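Progress report, second period: teaching by remote control
Prepared by Yeison Yupanqui for the Nekis project, Ledau

1. What was planned

In this period we had to set up the teaching station and to record a first set of demonstrations for the task called "crate side". The operator guides the arm with a hand controller, the arm follows, and every movement is saved together with the wrist view. The learning itself is not part of this period.

2. Station

The station is ready since October. Crates, bins and trays are kept close to the arm, and black tape on the tabletop serves as a reference when objects are put back between two recordings. Bianka Lengyel wrote a one-page start procedure, so a new operator can begin without help. 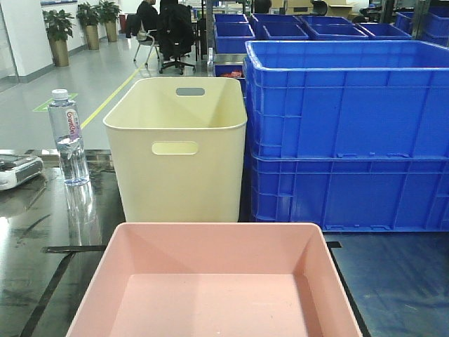 3. Operators

Three persons were trained: Kevin Bermúdez, Octavio Flores and myself. Each of us did 14 practice runs before any recording was kept. The most difficult part for all of us was the depth. On the wrist view the rim of a tray looks nearer than it is, and in the first runs we stopped too high. We now come down slowly and watch the two fingers against the tape line.
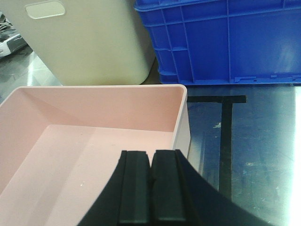 4. Recordings

We have 50 accepted demonstrations of the crate task and 17 rejected ones. Most of the rejected ones were stopped by the operator, who lost the orientation of the wrist after a large turn. We keep these files separately, they may be useful later.

Thin flat parts are the second task. The fingers must come one on each side of the part, with nearly equal distance, before they close. If one finger touches first, the part can tilt and the demonstration teaches a bad habit.

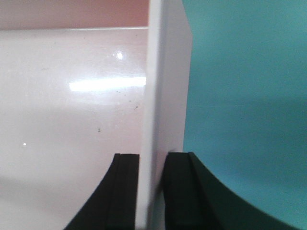
Octavio Flores remarked that closing in two steps, first light and then firm, felt more natural to him than one single movement, and he asked if the model would learn the pause also. We think it will, and we do not want to remove the pause from the data before we have tested this.

5. Turntable

The work at the turntable has only started. We have 11 demonstrations, all made with the belt stopped. Moving the belt during teaching needs a small change in the controller software, because the delay between hand and arm is still too long for it. The partner in Otthorpe has promised this change for the next period.

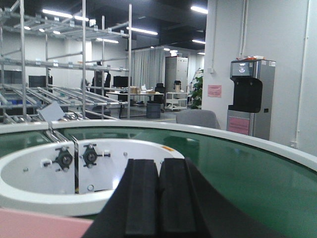
6. Next period

- Test the new controller software with the belt at low speed.
- Train one more operator, Yhon Sotelo.
- Decide with Morrison which recordings go to the first training.

We ask for no change in the budget. The hours for operators were a little higher than planned, and we covered them from the travel line.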